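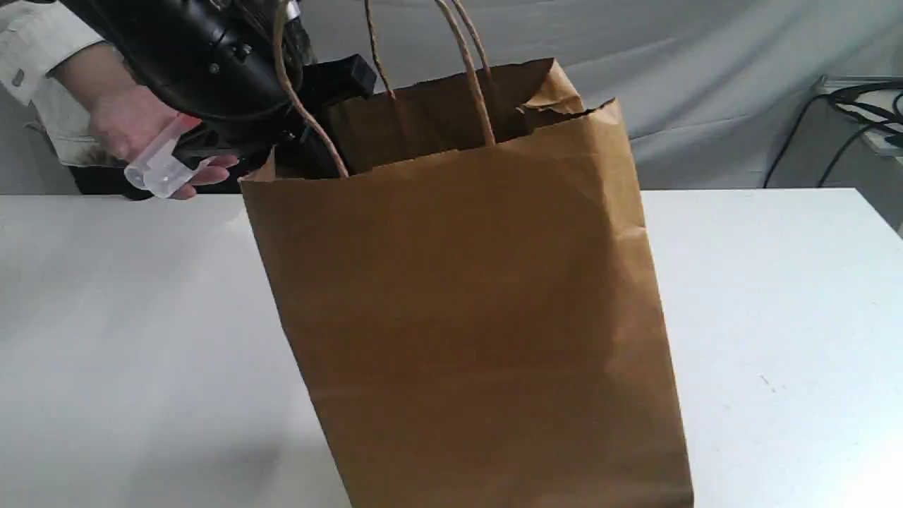
Est-ce que le kit Vulum convient à un club qui n'a jamais fait de robotique ?

Il convient très bien, à condition d'avoir quelqu'un qui supporte de passer une première séance entière dans les menus. Après, ça roule, et les élèves vont plus vite que l'adulte (dans notre cas, beaucoup plus vite !).

Je m'explique. J'anime le club robotique du lycée de Waltau, et on s'est inscrits cette année au concours Sidness, catégorie « objets du quotidien ». Le principe : faire attraper, ouvrir, remplir ou déplacer des choses banales par un bras. Jusque-là on bricolait avec des petits servos et des châssis à roulettes, et j'avais envie de passer à autre chose. Le kit Vulum nous a coûté 554 euros avec la pince, commandé chez Sarıgül, et il est arrivé en douze jours. Bien emballé, notice en anglais et en allemand, une traduction française à télécharger qui s'arrête au milieu du chapitre sur l'étalonnage. On a fini avec la version anglaise et un élève très patient.

Le montage d'abord. Comptez trois séances si vous laissez les élèves faire, et laissez-les faire, c'est le meilleur moment de l'année. Les vis sont rangées par sachets numérotés, les connecteurs ont un détrompeur, rien à redire. Par contre la clé fournie est une misère, elle s'est arrondie dès la première séance et j'ai rapporté les miennes de la maison.

Ensuite le logiciel. L'interface est claire une fois qu'on a compris que « position de repos » et « position zéro » sont deux choses différentes — on a perdu un après-midi là-dessus. L'enregistrement des trajectoires se fait en deux clics, on peut rejouer au ralenti, et ça, pour des débutants, c'est formidable. On voit tout de suite où ça part de travers, et tout le monde a un avis !

Pour l'épreuve, on a choisi le sac en papier kraft. Ça a l'air tout bête, un sac. Je peux vous dire que c'est une horreur pédagogique magnifique : ça se froisse, ça se déforme, les poignées torsadées ne sont jamais deux fois au même endroit, et le papier se déchire si on serre trop.
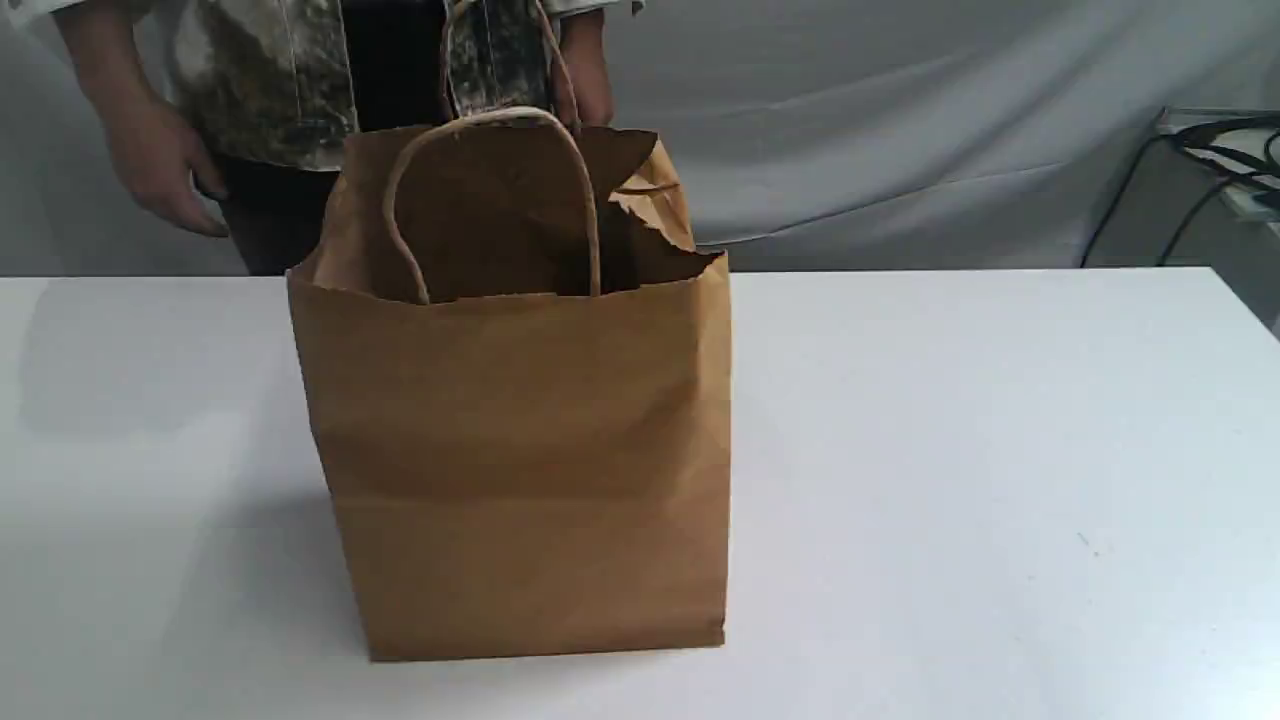
On a donc pris l'habitude de noter, avant chaque essai, la position du sac et l'orientation des poignées, et de tout remettre à la main entre deux passages. C'est fastidieux, mais c'est comme ça que les élèves ont compris pourquoi un programme qui marche le mardi de la démo ne marche plus ensuite. Enfin, je dis mardi, c'était peut-être un autre jour, peu importe.

La pince, justement, parlons-en. Elle est solide et précise sur les objets durs : gobelets, boîtes, flacons, aucun souci. Sur le papier, c'est plus délicat. Le réglage de force se fait par paliers et il manque clairement un cran tout en bas, entre « je ne tiens rien » et « je chiffonne tout ». Les élèves ont collé des petits patins en mousse sur les doigts de la pince et je trouve le résultat bien meilleur. J'aurais aimé que ce soit dans la boîte, à ce prix-là.

Autre chose qui m'agace un peu, les câbles. Ils sont longs, raides, et il faut leur trouver une place loin du bras. Prévoyez des attaches, le kit n'en contient pas.

Côté bruit, rien de gênant, on peut parler normalement à côté. Côté assistance, j'ai écrit en août avec un code erreur 505 qui n'était documenté nulle part, et j'ai eu une réponse complète avant midi le lendemain — un fichier à remplacer, un redémarrage, terminé.

Est-ce que je le rachèterais ? Oui, pour un groupe de lycéens motivés. Pour des collégiens, je prendrais plutôt un modèle plus petit, sans le module de trajectoires, qui les noierait un peu. Et si votre budget est serré, commencez sans la pince avancée, elle se monte très bien après coup.

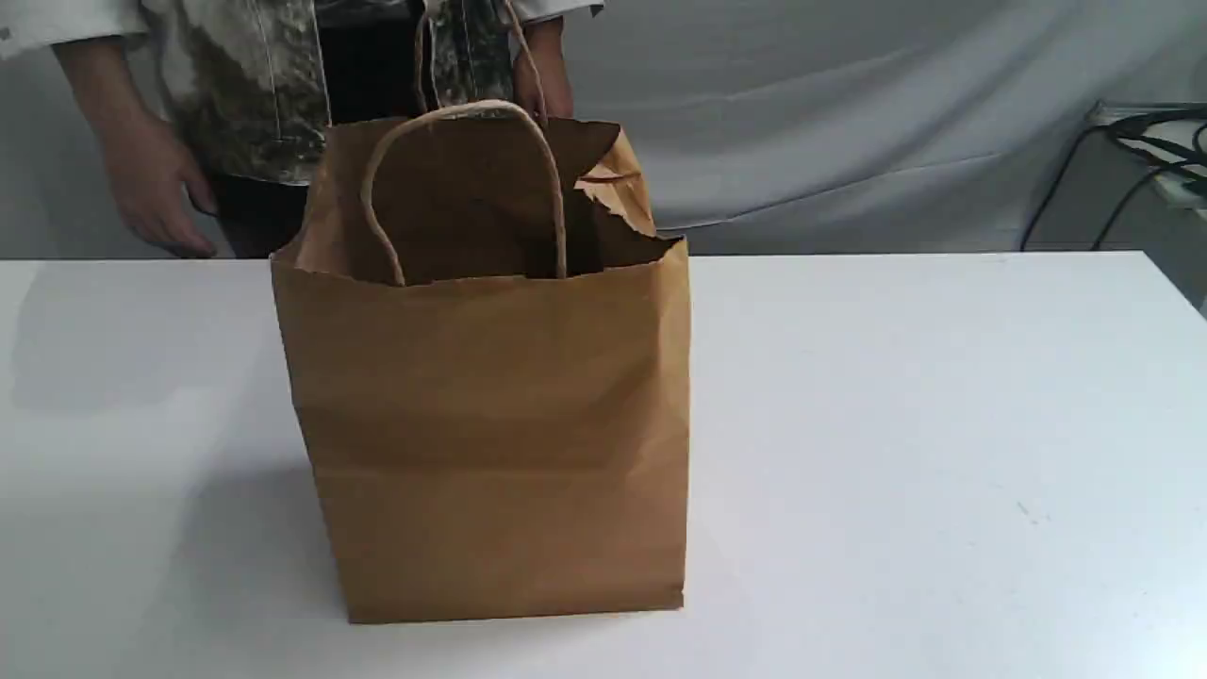

Ce que j'ajouterais à la commande

Un jeu de clés correct, des attaches pour câbles, de la mousse adhésive fine et une bonne réserve de sacs en papier si vous tentez la même épreuve que nous.

Dernière mise à jour : août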